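Bench notebook, carryout packing
Friday, May

Crayfish day! I've been putting this one off for weeks (the shrimp went so well that I think I was scared of ruining the mood), but Ryota put the bowl down in front of me this morning and that was that. So this page is going to be long and a bit out of order, sorry to whoever reads it after me.

Starting with the question, before I forget what it was. The Balton job is a carryout bag for boiled seafood, the kind you eat with your hands and regret in the car. They want one bag that a counter person can fill from a bowl without making a mess of the front panel, and that somebody can then carry down the street without it dripping on their shoes. Everything so far has been about the carrying. We had barely looked at the filling, and the filling is the part that happens a hundred times a night while somebody is yelling for napkins.

Bag is the red-and-white tote with the loop handles. I still like it. It stands up by itself once the bottom is pushed out flat, and you do have to push it out, I learned that again today when I skipped it and the thing leaned over slowly like a tired person on a bus. Note for the counter instructions: fist in the bag first, knock the bottom corners out, then the liner. In that order. Doing the liner first and then punching the corners just shoves the liner into a knot at the bottom and you start over.

Liner is from Ukness, the see-through-ish one. I had a small argument with myself about how high it should come above the rim. Last month I was folding it down over the outside like a trash bag, which looks tidy and keeps the rim clean, but it covers up the print and Balton didn't love that (fair enough, they paid for the print). Today I left it standing up. It's floppier and it does wander back over the opening when you're not looking at it, but you get a taller wall for things to bump against on the way in, and at the end you've got something to twist closed. I think standing up wins. I want to try a fold of just the front edge, maybe a thumb's width, so it stays open by itself. Haven't done that yet.

Bowl is plain white plastic, round. Weighed it on its own on the Berkeck scale so I'd stop having to guess: 164 g empty. I wrote it on a piece of tape on the underside too, and if the tape goes through the dishwasher and comes off, well, it's here.

Why a bowl at all and not scooping straight from the pot? Because the counter at Hirose is set up that way. They portion into bowls in the back and the bowls come forward, and whoever is up front tips them into bags. I asked if that could change and got a look. So, bowl.

First run, tipped the whole thing in one go, bowl held over the rim. I was pretty pleased with myself right up until the claws. Crayfish are not shrimp! Shrimp slide. Crayfish hook on to each other and come out in one big clump, and then the clump decides when it's going, and it goes all at once. Most of it landed in the liner. A couple rode down the outside. Front panel got streaked, and I had to take the whole setup down and wipe and start again with a new bag, which annoyed me more than it should have.

Second run, same thing but slower, and I gave the bowl a bit of a shake to break the clump up before tipping. Better. The shaking does something useful, it settles the small ones to the bottom and the clump on top loosens. But slow tipping means your arm is up in the air for ages and the liner gets bored and folds over. I ended up holding the liner open with my other hand, and then I had no hand for the bag.

Third run, by hand, a few at a time. Cleanest by a mile. Not one on the outside. Also far too slow, Ryota timed me and just turned the phone around to show me without saying anything. Twelve minutes for what I'd call a regular evening's handful of orders. (He did not need to time the part where I stopped to fix my glove.)

So the thing I want to think about for next time is something in between. Half by hand to lay a bottom layer, then tip the rest on top of it? The bottom layer would hold the liner down into the corners and the rest would have something soft to land on. I did it once at the end, quickly, and it looked promising, but I was tired and the bag wasn't a fresh one, so I don't want to write it up as a result.

Distance. This is one I hadn't thought of. If the bowl sits right up against the bag you'd think that would be easier, but there's no room to get your wrist around, and you end up lifting over the rim from a bad angle. When I slid the bag off to the far end and left a good stretch of mat between them, everything got easier except that now whatever drips, drips on the mat. Which is what the mat is for. I'll take it. The dark gray one is a keeper by the way, wipes off with one pass and stuff doesn't skate around on it. The old light one we used for the shrimp is stained for good and I'd like to throw it out, if no one is attached to it.

Leftover liquid. At the end of the second run I poured off what had collected in the liner and weighed it, 107 g, and that's more than I expected from a bowl that seemed drained when I got it. I should say I don't fully trust the number, some of it was on me. But even if it's half that, it's enough to care about the liner seam. Ukness say the bottom seam is fine for wet food and I believe them, it held all morning with no drips that I could find on the table, but I want to leave one standing over lunch and check under it afterward.

Twist or tie? I tried both. Twist-and-tuck is quick and looks neat for a little while and then it slowly undoes itself. A tie is ugly but it stays. What about a paper band? Ryota likes the paper band. I think wet fingers and paper bands are going to be a bad marriage, but he's been right about this kind of thing before, so I told him he could bring some in.

Handle: one of the loops kept falling in front of the opening during the tip. Easy fix, flip them out to the sides before you start. I keep forgetting. Adding it to the instructions right after the fist thing.

Oh, and the light. I have the black desk lamp over at the left end with the shade pointed down, and I think the bench feels nicer to work at with it over there than when it was behind me and I was working in my own shadow. The tissues live at the back edge now too, out of the way of my elbow but still where I can grab one without crossing over the food. Small stuff, but I've knocked that box on the floor enough times this spring to have feelings about it. Please leave them both where they are!
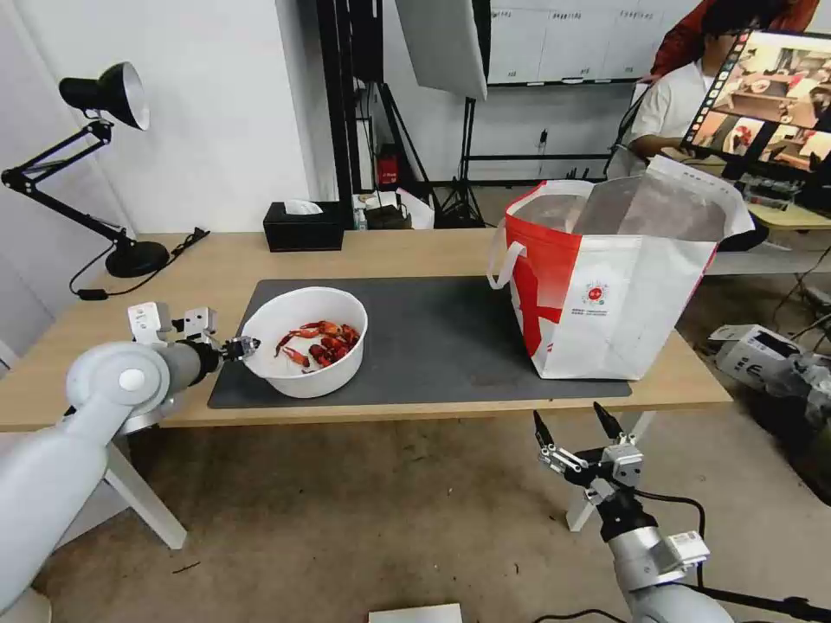
Crayfish bowl left, lined tote at the far end of the mat, liner standing up over the rim.

Keep that spacing as the starting layout for next time, bag at the far end, bowl out to the left. If you set up before I get in, front panel of the bag faces the bench so we can see right away if anything gets on the print.

Things I didn't get to: the bigger bowl (still in the box), closing the bag with one hand, and anything at all with corn and potatoes mixed in, which is how Hirose sells most of theirs. Potatoes are going to be their own problem. They roll, and they're heavy, and they'll hit that bottom seam like a dropped shoe. I'd want to do those before we tell Balton anything about the seam.

Smell report, for the record: strong. I opened the door to the hallway for a bit and got a comment, so I closed it again. Used bags are tied up and went down to the outside bin before lunch, and please don't anybody put shells in the small bin by the sink again, that was a very long weekend.

To order or ask for:
- more of the Ukness liners, same size, and ask if they do one a bit stiffer at the top edge
- gloves, medium (we're down to the large ones and I have no fingertips in them)
- tape that survives the dishwasher
- from Balton, a yes or no on whether the liner is allowed to show above the print
- from Hirose, how full they really fill the bowls on a busy night

Ryota is doing the half-and-half run on Monday with fresh bags and I'll do the timing, and yes, I will include the glove part.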